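Gallery: the dropped cube fault on the Girgate cell

These notes go with the fault we had on the two-arm stacking cell in August. Over 300 stacking runs had gone through without trouble before the right arm began letting go of cubes early. Nobody was hurt and the only damage was a chipped finger pad, but the cell stayed down until we knew the cause.

What happened

At run 164 of the new batch, the right arm opened its fingers 30 mm above the table. The cube bounced off the stack and landed under the rail. The log showed a normal release command, so the first guess was a bad height reading. Dale Sutherland swapped the sensor cable and the cell ran clean for the rest of the morning. After lunch it dropped another one.

What we checked

Heather Katene went through the Fehr controller settings and found that the two arms had different timeouts on the grip signal. If the signal dipped for a moment, the left arm waited and tried again. The right arm treated the dip as a finished move and opened. The dip itself came from a worn connector at the wrist, a Plastbridge part that had been flexing on every cycle.

There was also a safety point. The guard door on the Umden side could be opened while the arms were holding position, and one of us had reached in for the dropped cube before the drives were off. The door now cuts power to both arms, and the restart has to be done from outside.

Work on the cell after the repair
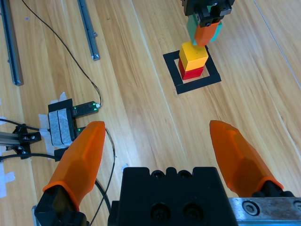
The grip signal timeout is now the same on both arms, and the worn connector has been replaced. We went back to the short stack for testing, with red at the base inside the black tape square, yellow on top of it, and the orange cube held just above by the gripper with the black fingers. Hovering over the stack is the part of the cycle where the early release used to show up, so we run it at low speed.

Still open

The 3 spare wrist connectors are from the same lot as the worn one – they will be tested before anyone fits them. Dale is adding a log entry for every dip in the grip signal, including the ones the controller recovers from. Full speed stays locked out until that is in place.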